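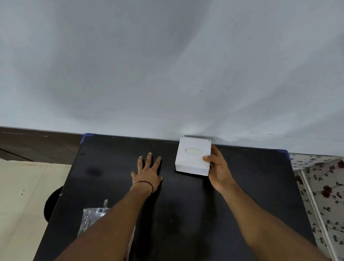
Learning to follow after years of leading — where do I start?

Posted by Dinesh Nambiar, 9 Sep 2023

Hello all! I've been leading in ballroom and a bit of Latin for ages and I love it, but our club night at Brelleck has far more leads than follows these days and I spend half the evening sitting out. A couple of people have suggested I learn to follow as well. I tried it for two songs last month (a slow foxtrot and something that was meant to be a rumba) and I was dreadful, and I also had the best time I've had at a dance in years.

So now I want to do it properly. What I can't work out is whether to go right back to a beginners' class as a follow, or whether I can skip that and pick it up socially. I know the steps, or at least I know my half of them. My trouble was that I kept guessing. I'd feel the start of a turn, decide I knew which one it was, and be halfway round before my poor partner had done anything. My arms also went like string after the first minute.

Shoes as well, please. Do I need anything different? I wear a flat leather-soled practice shoe and I'm not ready for a heel.

Any advice welcome, and if anyone has been to the role-swap weekend at Flokholm I'd love to hear what it's like. They want 2,267 kroner for the two days, with lunch but no bed, and it's a long way to go if it's mostly for people who can already do both.

Gorkska

Oh, do it, do it! I swapped the other way (follow first, lead second) and it changed how I hear the music, never mind how I dance.

Go back to the beginners' class. I know it sounds dull when you've been dancing for years, but the thing you need to practise is waiting, and you can only practise that when the steps are so easy that you've nothing else to think about. Six weeks of basic waltz and social foxtrot as a follow will do more for you than a year of grabbing the odd dance at the end of the night. You'll also meet the new leads, who are usually delighted to have somebody patient to practise with.

On the guessing: everybody who comes over from leading does it. Two things helped the friends I've taught. First, dance with your eyes shut for one track, with a partner you trust and plenty of floor (your kitchen is fine if you move the chairs). Second, ask your partner to put pauses in. A good long pause in the middle of a figure you know, at a different place each time. You'll crash through the first few and you'll both laugh, and then one day you'll simply stop when they stop and it feels wonderful — I can still remember mine.

For the arms, think about your back. If you hold your own frame up from between the shoulder blades and let your elbows sit a little in front of you, your partner has something to talk to. Don't squeeze with the hand. When I get tired I squeeze, and my teacher Antwi can spot it from the far side of the hall.

Start at a slow tempo too. For waltz I like 90 beats a minute or just under while you're learning, and I had a playlist where nearly everything sat at 90 or 92. It's surprising how much harder the quicker one feels when you're going backwards!

Your shoes are fine. Going backwards you'll reach from the hip and roll through the ball of the foot, so make sure the sole bends easily there. Mine were too stiff and I tripped over my own heel for weeks.

Brelleck_Regular

just ask people to dance. you don't need a class. come over on a club night and I'll lead you round, I need the practice. latin is easier to follow than ballroom imo, start with cha cha

also bring water, the bar shuts early in september

Maren T

I went to Flokholm last year so I can answer that bit. It was brilliant and I'm going again. The hall is lovely, with a sprung floor, and they split you by how long you've danced your second role, so you wouldn't be thrown in with the people who do both. My group had almost 92 in it on the first morning, which was too many, and they divided us in two after lunch.

You swap partners every few minutes. It's tiring but you learn fast, and the evening dance has a rule that you change roles halfway through every song. Chaos, and I loved it.

Two tips if you book. Pay early, as I paid 1,699 kroner for the same two days by booking in the first batch. And take a second pair of shoes, your feet will thank you by the evening.

I don't agree that cha cha is the place to start, by the way. I'd go for rumba, slowly, and leave the cha cha until you've stopped guessing. Gorkska's pauses are a really good idea and I'm going to pinch them for our practice group.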